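[drernis-pedals] Re: Noise, again, and what to do about the potentiometers

From: Trudy Bolger
Date: 7 Dec 2020

Natanael Leite wrote:

> I replaced the volume pot on my Eretti keyboard amp in October and it
> already sounds like someone eating toast. Is it the part, or is it me?
> Also, does anyone still use the spray cleaner, or did we all decide
> that was bad? I remember an argument but I don't remember who won.
>
> Natanael

Natanael, I was in that argument and I don't know who won either. I believe Genivaldo stopped replying, which he counts as winning.

I'll take your questions in the order I feel like.

First, scratchy on a new pot usually means DC is leaking onto it from whatever stage comes before. You can clean that until you retire. Put a meter across the outer lugs with the amp on and nothing playing. If you see more than a few millivolts, the pot is fine and the coupling capacitor ahead of it is on its way out. In an amp that age I'd change the cap without waiting for proof.

If you see nothing, then yes, it may be the part. It may also be you, if you held the iron on the lugs as long as you did at the Drernisbridge swap meet. I could smell it from the coffee table.

Second, sliders. You didn't ask, but Solange did, off list, and I'm not typing it twice. Sliders are worse than rotary pots in every way except that people like them. The slot is an open invitation to crumbs. I like them too, and I keep buying things that have them.

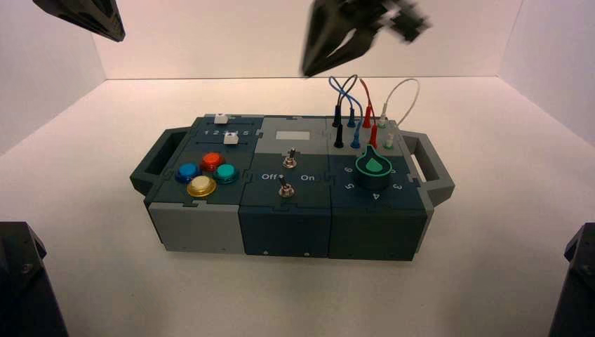

WHAT I DO WITH A DIRTY SLIDER

Unplug the thing. Pull the knob straight up, no screwdriver, because you will chip it and then spend a winter looking for a match. Blow out the slot. One short squirt of cleaner made for faders, with lubricant in it, at one end of the travel. Then run it back and forth 60 times. Alcides says 100. Alcides also irons his dish towels.

Leave it overnight before you decide anything. Half the angry posts in our archive were written ten minutes after spraying.

The stuff to avoid is the plain contact cleaner from the hardware store. It takes out the grease along with the dirt, and you end up with a fader that's quiet and feels like dragging a chair. I ruined 2 good ones on the Flerden mixer that way and have been bitter since. Replacements exist if you're willing to file the mounting tabs and lie to yourself about the taper.

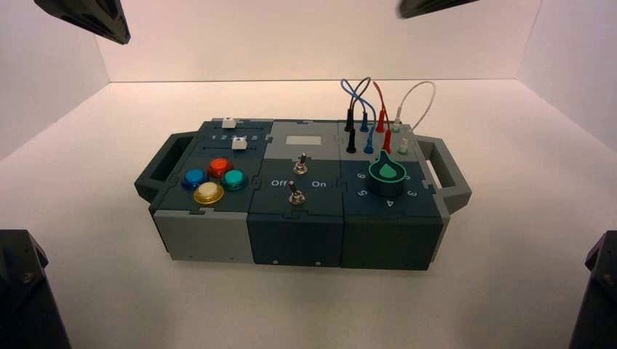
On taper: please write down what's printed on the old part before you toss it. A is usually log and B is usually linear, except on older gear where it can be the other way around, so measure at the halfway point. If you put a linear pot in a volume spot, everything happens in the first bit of travel and the rest is decoration.

Genivaldo has a drawer of log pots in 10k and 50k and will part with them for postage and a certain amount of groveling. He says the Illés ones are better than the ones we all bought in bulk. I've used both and can't tell, but I've also stood next to a drummer for most of my adult life.

Natanael, send the meter reading when you have it. And please start a new thread for the hum. This one is still called Noise, again, and I can't find anything in it.

Trudy

--
To leave the list, write to the list and ask, like everybody else does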